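Category: Out and About > Work and Industry
5 min read

Tayla Hinds had been on her feet since eight in the morning when we sat down on two stacking chairs by the workshop door. The Ellery open day in June is the one time in the year when the public gets past reception, and by lunch 461 people had signed the visitor book.

"Last year we had 171," she said. "I ordered biscuits for last year."

Hinds runs the manipulation lab at Ellery, which takes up the ground floor of the old Zarndale bus depot. Before that she spent nine years at Flanum, a packaging firm, keeping the carton lines going on the night shift. She had no degree when she started there and finished one by post.

"I learned what a machine does when it's left alone for six hours," she said. "That was useful. Most of the people I work with now have only ever watched theirs for ten minutes at a time."

The lab's main project is called Florklow. It is a set of programs for teaching an arm to shift small objects across a flat surface by pushing them. Hinds said visitors nearly always asked why it didn't pick things up.

"Picking up is one job and pushing is another. If you want to tidy a shelf, you push. If you want to get one tin out from behind another, you push the first one. People do it all day with the side of their hand and never think about it."

She admitted that pushing is harder to get right than it looks. A block that is nudged off centre will turn, and how much it turns depends on the surface, the weight and the shape.

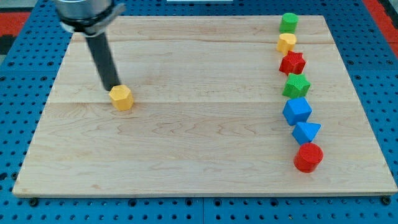 Hinds chose the shapes for the demonstration herself, and changed her mind several times. She wanted some that were easy to tell apart from the back of a crowd, and some that would behave differently when touched. The red and green stars are there for the second reason. "A cube has a nice flat face. You get behind it and go. With a star you're on a point or you're in a gap, and those are two different pushes." The yellow six-sided block, next to the tip of the black rod, is the one she likes to explain with, having enough flat sides to be forgiving without being as simple as the cube.

The arm works on a wooden board, and I asked whether metal would have been better.

"Better for what? Kitchens have wood in them. We had a very smooth plastic sheet to begin with and the results were lovely. Then we tried it on a table and they weren't."

How often does it fail? She didn't mind the question. In the last full set of trials before the open day the team logged 633 pushes, and 23 of those ended with a block somewhere it shouldn't have been. She would like the second number to be smaller, but she also said it was the part of the log she read first.

Tipene Whitelaw, who joined the lab as a trainee technician in the spring, took over the talking to visitors so that she could have her lunch. He told me the children asked better questions than the adults. One had wanted to know if the arm could feel anything.

"I said it measures force, and she said that wasn't what she asked," Whitelaw said. "So I said no."

Hinds is careful about what comes next. There has been interest from a firm that sorts returned parcels, and she has been to see its warehouse twice. She would not name it. She expects another year of work with blocks before anyone tries it with real goods, and longer before it is left to run by itself.

"They asked me if it could be ready by Christmas," she said. "I asked them which one."

The lab has room for two more trainees in the autumn. Applications go through the Ellery front desk, and she said experience on a factory floor counts for as much as exam results.

She went back in at half past one -- there was already a queue at the door.

3 comments

Trudy Paewai
Went with my two grandsons and we stayed nearly an hour. The young man was very patient with them. Parking was hopeless though, please open the back yard next time.

Wiremu Ashby
I worked nights at Flanum the same years as Tayla. Glad to see her doing well. She once fixed the number two line with a bit of hose and it was still like that when I left.

Tane Baxter
Does anyone know if the trainee places are full time? Couldn't find it on their website.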